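I've sunk 40 hours into Groltton now, and the thing I get asked most is how to beat the Fliltby lighthouse without burning all your lamp oil. It's pretty easy once you know the route!

First, save at the jetty. Go in by the cellar door (the front one wakes the gulls) and grab the rope off the hook. Climb to the second landing, then wait for the grey light to swing past before you move.

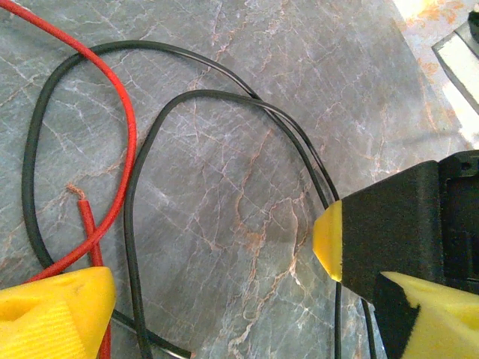
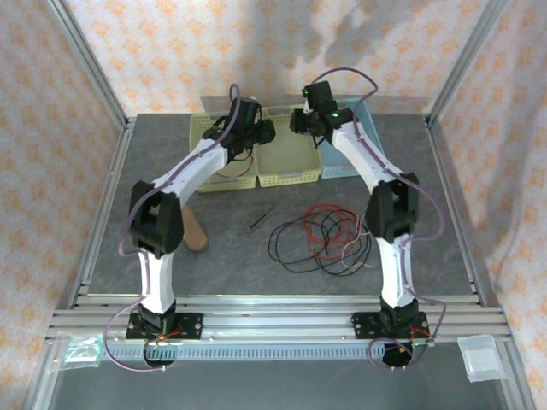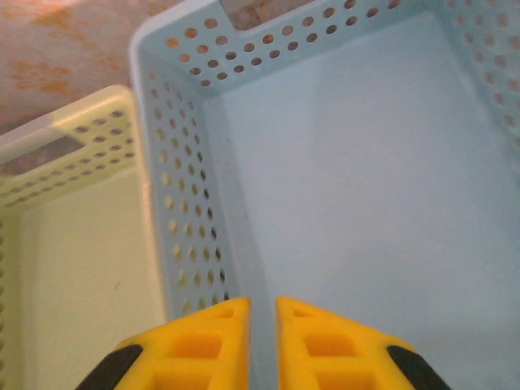
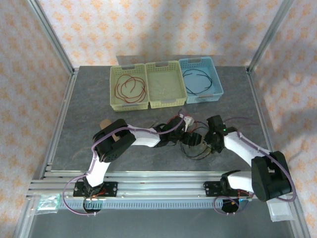
Page last changed: 2/3/22

Next, use the rope on the broken stairs. You'll need 20 oil left at this point – if you're short, there's a flask behind the clock. At the top, turn the three dials so the colours match the harbour flags and the door pops open.

Neema Chege reckons you can skip the dials by jumping off the railing. I've tried it heaps and only ended up in the sea, so let me know if you get it to work.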